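## Arm faults on every counter approach - log says "safe stop" but the base keeps rolling

**tiltedhorizon** - 9 Mar 2021

Hi all! Long-time reader, first real post. I've been running the two-armed Mindari model in simulation for a few weeks, and I'm having a great time with it, but I've hit a fault that I can't get past and it worries me a little.

The task is simple. Drive up alongside a long wooden counter, stop, reach over, pick up a phone, back away. Out of 829 runs, 19 ended the same way: the right arm swings out over the counter before the base has settled, the log prints a safe stop, and the arms freeze. So far so good, except the base doesn't freeze with them. It creeps on for over 12 centimeters with a gripper hanging above the countertop.
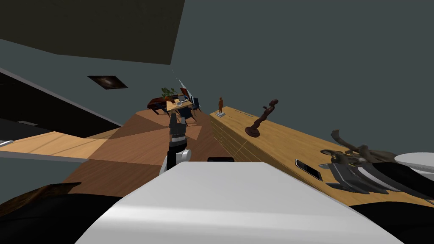

I know it's only a sim and no furniture was harmed, but the same controller goes onto the real machine in June, and I'd love to have this sorted well before then. Arm controller is stock Mindari, base driver is the Womix one. Has anyone else seen this?

---

**pallet_jill**

Oh, I know this one! The Womix driver has its own stop topic. The arm side publishes a stop and assumes everybody is listening, and the base only listens to its own. You need a little relay node between them. Mine is maybe ten lines long and I haven't had a creep since.

---

**okra**

Before you go adding nodes, check your friction. The default floor in a lot of these room scenes is way too slick and a heavy base will slide a good bit after the wheels lock. I lost a whole weekend to that. Plot wheel speed against base speed. If the wheels are at zero and the base is still moving, you have a floor problem and the stop is working fine.

---

**pallet_jill**

> you have a floor problem and the stop is working fine

I don't buy it for this case. Slick floors would show up on every stop, and tiltedhorizon only gets it on 19 runs.

---

**okra**

Not every stop happens at the same speed. But OK, fair, the plot will settle it either way.

---

**tiltedhorizon**

You two are great, thank you! I plotted the wheels for all 19. They are still turning after the stop in every single one, so it's the relay problem (sorry, okra). I wrote the relay and ran another 1,093 overnight. Zero creeps!

I do still get the arm going out too early, though. Much less scary now that everything halts together, but it's clearly a second bug.

---

**rizkuser_north**

Please don't stop at the relay if this is going on hardware. A node can crash, and then you're right back where you started. On our Rizk base the stop line is wired straight to the motor power and software has no say in it. I'd want the same on yours before anyone stands next to it.

---

**pallet_jill**

Agreed on hardware, but he can't wire anything in a sim, and the relay is still worth having. Do both.

---

**tiltedhorizon**

*She*, but yes, both! The hardwired stop is on my list now. For the early reach, I'm going to make the arm wait until base speed has been zero for half a second. If anyone has tried the Flallia planner's built-in settle check, I'd love to hear how it does - I'm itching to try it tonight.

---

**okra**

Tried it. Works, but the default timeout is short and it fails silently when it runs out. Turn on the warnings first.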